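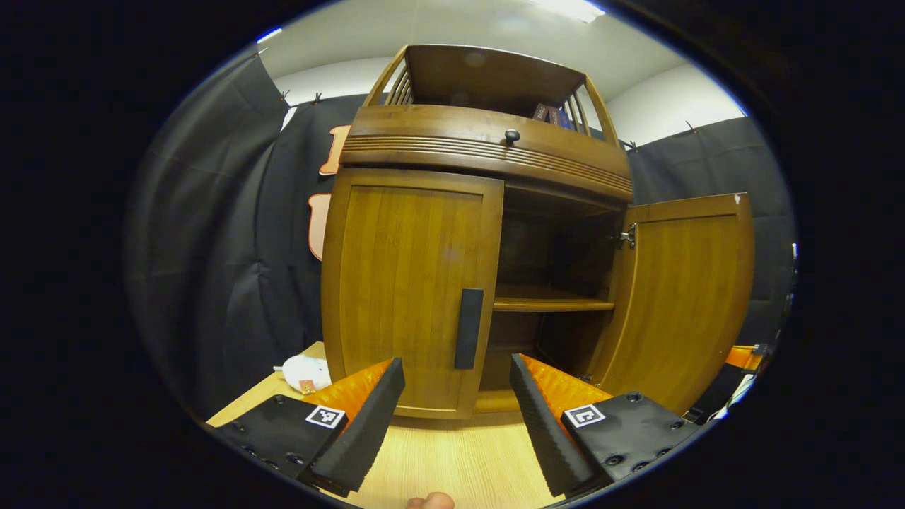 Furnished Unit Inspection Checklist – Turnover
Cudden Property Services
Building: Parnarow, 36 units
Unit: 211
Form revision: June

Mark each item P (pass), F (fail), M (monitor) or N/A. Any F needs a comment and a work order before keys are released. Comments carry over from the previous inspection until the item is closed.

1. ENTRY AND LOCKS

1.1 Entry door closes and latches from fully open without help – P
1.2 Deadbolt throws fully, no lifting of the door required – M
Comment: Bolt touches the lower lip of the strike plate. Still throws. Check again at next turnover and file the strike if contact has increased.
1.3 Door viewer clear – P
1.4 Weatherstrip continuous on three sides – F
Comment: Gap at the head, latch side, 2 inches. Replace the full head piece. Do not patch.

2. SMOKE AND CARBON MONOXIDE ALARMS

2.1 Alarm in each sleeping room – P
2.2 Alarm in hallway outside sleeping rooms – P
2.3 Test button sounds every interconnected alarm – P
2.4 Manufacture date within ten years – P
Comment: Hallway alarm reaches ten years before the next scheduled inspection. Order the replacement now and fit it with the filter change.
2.5 Carbon monoxide alarm present and tested – P

3. ELECTRICAL

3.1 Panel accessible, 36 inches clear in front – P
3.2 Circuit directory complete and legible – F
Comment: Breakers 9 and 11 are both labeled "bedroom." Breaker 11 feeds the bathroom fan and the hall light. Relabel.
3.3 GFCI receptacles trip and reset – kitchen – P
3.4 GFCI receptacles trip and reset – bathroom – P
3.5 No cracked or missing cover plates – P
3.6 Extension cords not used as permanent wiring – P

4. KITCHEN

4.1 Range anti-tip bracket engaged – P
4.2 Range hood filter clean – M
Comment: Light grease. Washed on site, discolored but sound.
4.3 Shutoff valves under sink turn freely – P
4.4 No leak at trap or supply lines after running water for five minutes – P
4.5 Fire extinguisher mounted, gauge in range, tag current – P

5. FURNITURE AND STORAGE

5.1 Furniture over 30 inches tall anchored to wall framing – F
Comment: Bedroom dresser has one strap of two. The missing strap left a stripped hole, so relocate to solid framing and do not reuse it with a larger screw.
5.2 Cabinet doors swing freely and stay aligned – P
5.3 Hinge screws tight – P
Comment: Two screws snugged up by hand. No power drivers on hinge screws.
5.4 Shelves seated on all supports – P
5.5 Knobs and handles secure – P
5.6 No chemicals left in low cabinets – P

6. BATHROOM

6.1 Fan runs and draws a single sheet of tissue to the grille – F
Comment: Fan runs but does not hold the tissue. Grille vacuumed, no change. Suspect the backdraft damper. Previous work order 276 was closed as "cleaned" and did not include the damper. Reopened as 1119.
6.2 Hot water at tap 120°F or below after three minutes – P
Comment: 117°F.
6.3 Caulk intact at tub – M
6.4 Toilet does not rock – P

7. WINDOWS

7.1 Bedroom window opens fully without tools – P
7.2 Opening control devices release from inside – P
7.3 Blind cords absent or secured out of reach – P

SUMMARY

Four categories have open items: entry, electrical, furniture, bathroom. Items 5.1 and 6.1 must be closed before occupancy. Items 1.4 and 3.2 may be closed within 14 days if the incoming tenant is told in writing.

The Lusik thermometer used for 6.2 was checked in ice water before the visit and read 32°F. Record the check on every form, even when the reading is unchanged.

Retain with unit file. Copy to maintenance desk.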